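The Yap, Sunday, September 26, 2021

On the folding table: pale blue paper

Hello again, folders! I promised last time I'd get back to plain old paper after all that business with the gift boxes, and I have been folding paper airplanes like a ten-year-old. It started with the packet of light blue I bought at the stationery place in Nendden. I went in for envelopes. I came out with envelopes and a packet of 50 sheets in the prettiest washed-out blue, somewhere between a summer sky and a bar of motel soap, and I've been finding excuses to use it ever since.

Several of you wrote in after the January issue asking what paper I'd pick for a first pointed fold, the kind with a long nose and the layers all stacking up in the middle. My answer used to be "whatever is in the printer," and I still think that's fine for learning. But a lighter color really does help. You can see your creases without tilting the sheet up to the lamp, and when one edge creeps past another you catch it right away. Dark paper hides everything until you open it back up, and then there's a whole spiderweb of lines you didn't know you'd made.

Matte is better too, at least for me. The shiny stuff slides around and shows every thumbprint (I eat toast while I fold, I'm not proud of it). A smooth matte sheet stays where you put it, and the crease goes in with a fingernail.

I also like a pale surface underneath. My kitchen counter in Henham is speckled black and it makes me a little dizzy by the third airplane. Something soft and beige with a marble pattern suits this blue so well that I'm half tempted to go looking for a roll of that stick-on vinyl. You can find the corners of the paper at a glance, which matters more than you'd think when you're matching one up to the other.

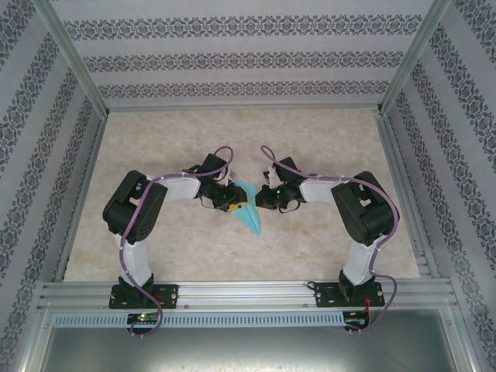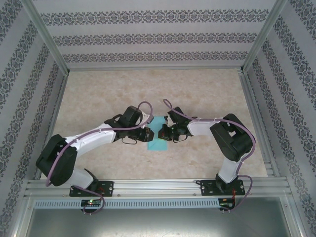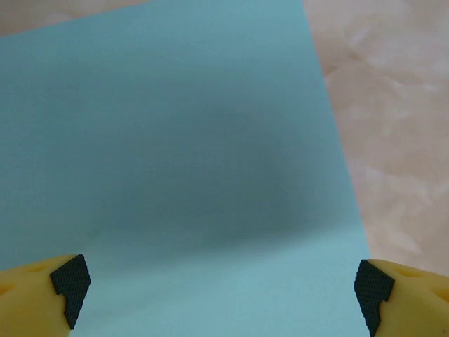
All three have the blue against that beige marble pattern. The pointed piece is in the first, and the third is a close look at a flat sheet.

The center crease, again

I know, I bring this up every issue. But if you get only one fold right, make it that one! Bring the long edges together and hold them there with one hand before you press anything. Then start the crease in the middle and run out toward each end. If you start at one end and zip along to the other, the layers walk on you, and you'll have a nose that points politely off to the left.

After that it's the two top corners down to the center line. Leave yourself a hair of space there - I mean a hair, the thickness of the paper or so - and the airplane will close up flat later on. If the corners butt right up against each other or overlap, the whole thing fights you when you fold it in half. I ruined four sheets remembering this.

For a longer, skinnier point, bring the slanted edges in to the center a second time. It gets thick up at the tip, and this is where I put down my toast and use the back of a spoon. A proper bone folder is nicer, and mine is in a drawer somewhere, I have looked.

Then fold in half, wings down, done. Match the wings to each other before you sharpen them, and don't worry if the first one looks like a squashed moth. Mine did.

A word on leftover sheets

Please don't throw out the misfolded ones. I flatten mine under the big Tridine atlas overnight and use them for practice, or cut them down for bookmarks and gift tags. My scrap box was up to 215 pieces when I finally went through it this month, and that's after I let the neighborhood kids loose on it. The very crumpled ones make good packing for a mug you're mailing.

If you want a smaller sheet for the bookmarks, fold it, crease it hard on both sides, and tear it along the edge of a ruler. You get a slightly fuzzy edge that I like better than a scissor cut. My sister disagrees and has said so at length.

From the mailbag

Thank you for all the notes about issue 61, and especially for the photos of the gift boxes, some of which were a lot neater than mine. To the reader who asked if a paper airplane counts as origami: I say yes, you fold it and there's no glue, welcome to the club. To the reader who asked where the blue paper came from, it's the shelf by the window in the Nendden shop, under the calendars, and I left two packets.

Next time I'm doing envelopes, the ones I went in for in the first place. Bring a ruler, and save me your odd-sized paper if you have any.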